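The Basket Corner

Hello again everyone, and thank you for all the kind notes after the spring issue. I had meant to write about labels this time (I still will, I've got plenty to say about labels) but so many of you asked about small baskets that the labels will have to wait.

A bit of background for newer readers. I used to keep everything in shoeboxes. Lids on, stacked four high, and whatever I needed was always in the bottom one. Then Rajkumari Bansal came round to borrow my hole punch, watched me unstack the whole lot to get at it, and the next week she dropped off a bag of plastic baskets she'd cleared out of her sewing room. I have been a basket person ever since, and a bit of a bore about it.

The question that comes up most is whether to buy one colour or several. My first lot were all cream and looked lovely for a fortnight, and then I couldn't remember which one had the batteries in it. So now I stick to red, yellow and blue, and I give each colour one job all over the house. Red is for things that need dealing with, yellow is for things in use this week, and blue is for spares. You can swap those round, of course, but do write it down somewhere until the family has learnt it! 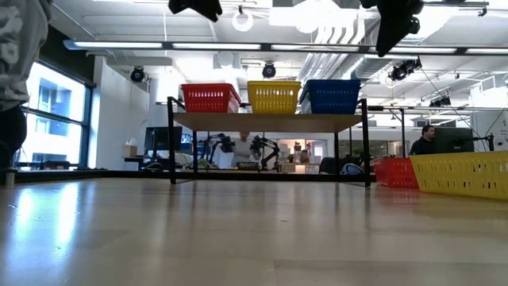 Shelves are where I'd spend my money, if you only want to spend it once. A basket sitting straight on a table gets things piled in front of it, then beside it, and before you know it you've lost the table. Lift the row up on a little rack and you get the same three baskets plus the space underneath. I like the sort with a thin wooden board on slim black legs, with red, yellow and blue standing along the top and a small gap between each one so you can get your fingers down the side. Mind the height though. Mine is a shade too tall for the cupboard I bought it for, so it lives on the desk instead and I've decided I prefer it there.

Afaf Obeidat wrote in from Stakham to ask about slotted sides against solid ones. Slotted every time for me, Afaf, with one exception. I can see roughly what's in there without pulling it down, and crumbs and fluff drop out when I give it a shake over the bin. The exception is anything thin. Pencils, knitting needles and cocktail sticks will all find their way through the holes, so stand those in a mug first and put the mug in the basket.

My other tip is to keep a second set in the same colours. One set stays on the shelf and the other comes down to the table when you're sorting, so you can match like to like and tip each one straight into its twin when you've finished. 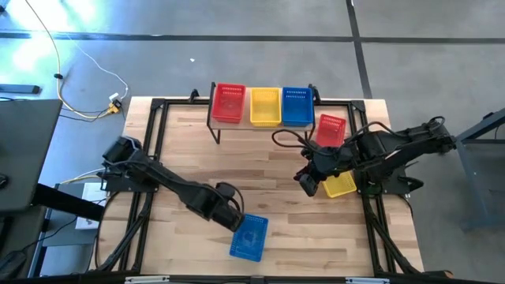 It does mean buying double, I know, but small baskets aren't dear and they stack inside each other when they're not wanted. I did my whole stationery drawer this way over a pot of tea. I found 95 paper clips (yes, I counted, it was raining) and a Mallton stapler I had already replaced twice.

Do wash new ones before you use them. Warm water and a drop of washing-up liquid, then an old toothbrush for the slots, and leave them upside down on a towel overnight. I skipped this once and ended up with a grey smear on a very nice tablecloth.

Labels next time, I promise. If you've got a method you swear by, send it in, and if you've found a label that peels off plastic without leaving that horrible sticky patch, please send that in first!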